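A box for every little thing (well, nearly)

18 Jun 2022

I've been putting off the toy problem since before the move to Britthorpe, and I think most of you who have been reading along since then know it. Every time I mention it I get kind notes telling me to buy one enormous chest with a lid and be done. I had one enormous chest. It was where things went to be forgotten.
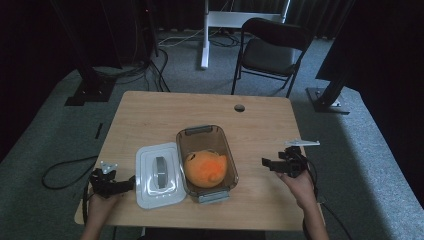

So this month I've gone small instead, with one plastic food container to a toy, or to a little family of toys if they're tiny. It sounds fussy when I write it out, and my sister laughed at me over the phone for a good long while, but I've grown very fond of the system. The tinted ones with the latches are my favorites. They're see-through enough that you can tell who's at home without opening anything, and the brown tint hides a bit of fluff, which soft toys seem to make out of thin air.

The orange plush fellow was the first to get his own place. He's round and fuzzy and may be a fish, though there are two schools of thought about that in this house and I've stopped taking sides. He used to live at the bottom of the chest under a heap of wooden track, and he came out of it looking rather flat — I gave him a gentle squeeze back into shape and a going-over with the clothes brush before he went anywhere near a clean box.

A few things I've learned, in case you're tempted to try it. Measure the toy lying down the way it will lie in the box, and then add a bit, for plush especially. I bought my first set of boxes by guessing and half of them went back to Hinik the same week (they were very nice about it, and I did keep two for buttons). Wash and dry everything before you start, boxes and lids both, and leave them open overnight. And lay the lid down beside its own box while you work! I used to stack all the lids in a pile at the end of the table, and then I'd spend the rest of the evening trying one after another like Cinderella's slipper.

I do all of this at the light wood table, by the way, the one with the little round hole for cords that I grumbled about when we bought it. I'd still like it without the hole, but it's a good height, and the pale top makes it easy to spot a stray bead.

The boxes are going on the Todar shelves in the hallway, five to a shelf, with the soft things low down where small hands can get at them. I did think about labels. I even got out the good pens. Then I remembered that the people who use these shelves most can't read yet, so the labels can wait until July, or until somebody learns the alphabet.

Still to do are the puzzle pieces, the tea set, and a Sjöberg marble run that has never once gone back in its original packaging. I have a feeling the marble run is going to need a box of a size that doesn't exist. If any of you have found a good long, shallow one with a lid that stays put, please do leave me a note underneath — I read them all, even when I'm slow to answer.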